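Kabelbündel

Als Kabelbündel wird eine Gruppe parallel geführter Leitungen bezeichnet, die in Abständen durch Bänder, Binder oder Schellen zusammengehalten wird. Das Bündel unterscheidet sich vom Kabelbaum dadurch, dass es in der Regel am Einbauort entsteht und keine festgelegten Abzweige besitzt. Vom mehradrigen Kabel unterscheidet es sich durch das Fehlen eines gemeinsamen Mantels. Im Sprachgebrauch der Werkstätten werden die Begriffe nicht immer getrennt.

Aufbau

Ein Bündel besteht aus den Leitungen und den Bindestellen. Die Leitungen können unterschiedliche Querschnitte, Mantelwerkstoffe und Funktionen haben. Dickere und steifere Leitungen werden meist zuerst ausgelegt, dünnere lagern sich in die Zwischenräume ein. Ein annähernd runder Gesamtquerschnitt gilt als günstig, lässt sich bei wenigen, stark verschiedenen Leitungen aber kaum erreichen.

Verseilung findet im einfachen Bündel nicht statt. Bei Bögen liegen die Leitungen daher auf unterschiedlich langen Wegen: Die äußeren werden gestreckt, die inneren gestaucht. Bei fester Verlegung ist dies unkritisch, sofern die Bindestellen erst nach dem Formen des Bogens geschlossen werden. Bei bewegter Verlegung müssen sich die Leitungen im Bündel gegeneinander verschieben können.

Bindemittel

Kabelbinder aus Polyamid sind das verbreitetste Bindemittel. Sie bestehen aus einem gezahnten Band und einem Kopf mit Sperrzunge und sind in der Grundform nicht wieder lösbar. Schwarze Ausführungen enthalten häufig Ruß als Schutz gegen ultraviolette Strahlung, ungefärbte Ausführungen erscheinen weißlich. Die Farbe allein erlaubt allerdings keinen sicheren Schluss auf die Beständigkeit.

Klettbänder verteilen den Druck auf eine größere Fläche und können beliebig oft geöffnet werden. Sie werden dort bevorzugt, wo Leitungen nachträglich hinzukommen. Ihre Haltekraft nimmt bei Verschmutzung mit Fasern und Staub ab.

Das Abbinden mit gewachster Schnur ist das älteste der gebräuchlichen Verfahren. Es trägt kaum auf und hinterlässt keine scharfen Enden, erfordert aber Übung und viel Zeit.

Spiralschlauch und Geflechtschlauch umhüllen das Bündel auf ganzer Länge. Sie schützen gegen Abrieb, erschweren jedoch die Sichtprüfung der einzelnen Leitungen.

Bindeabstand

Der Abstand der Bindestellen richtet sich nach Gewicht, Steifigkeit und Lage des Bündels. Auf geraden, aufliegenden Strecken genügen große Abstände, vor und hinter Bögen wird enger gebunden. Die Werkstattregel von Fengying Hou sieht auf freien Strecken eine Bindestelle je 30 cm vor, dazu je eine am Anfang und am Ende jedes Bogens. Der Montageleitfaden »Cestico« übernimmt diese Regel und verlangt zusätzlich, dass ein Binder mindestens 6 cm von einem Steckverbinder entfernt sitzt – der Stecker soll ohne Öffnen der Bindung abgezogen werden können.

Schleifen

Eine Schleife ist eine bewusst belassene Mehrlänge. Sie nimmt Bewegungen auf, begrenzt die Zugbelastung an den Anschlüssen und hält Reserve für ein späteres Neuanschließen bereit. Der kleinste zulässige Biegeradius wird von der empfindlichsten Leitung im Bündel bestimmt. Zu große Schleifen neigen zum Hängenbleiben an benachbarten Kanten, zu kleine ermüden die Leiter. Bei beweglicher Verlegung ist die Schleife in allen Endlagen zu prüfen.

Fehlerbilder

Zu fest angezogene Binder drücken sich in weiche Mäntel ein und können bei Datenleitungen die Übertragung verschlechtern. Zu lockere Binder wandern. Zwei Leitungen, die sich unter einer Bindestelle kreuzen, sind an der Kreuzung punktförmig belastet.

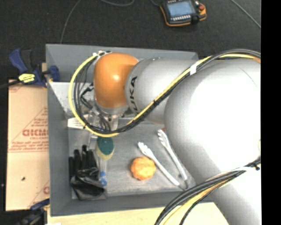 Bindestellen an einem Bündel müssen nicht einheitlich ausgeführt sein. Breite Bänder und schmale Binder werden auch unmittelbar nebeneinander gesetzt, wie am unteren Bündel, wo dicht neben einer weißen Bandage ein schwarzer Binder mit abstehendem Ende sitzt. Überstände dieser Art werden sonst bündig am Kopf abgetrennt, am besten mit einer Zange mit flacher Schneide; schräg gekappte Enden sind scharfkantig. Für die Verfolgung einzelner Leitungen ist eine abweichende Mantelfarbe hilfreich: Die gelbe Leitung am Außenrand der großen Schleife hebt sich von den schwarzen deutlich ab. Eine Beschriftung an beiden Enden ersetzt sie nicht.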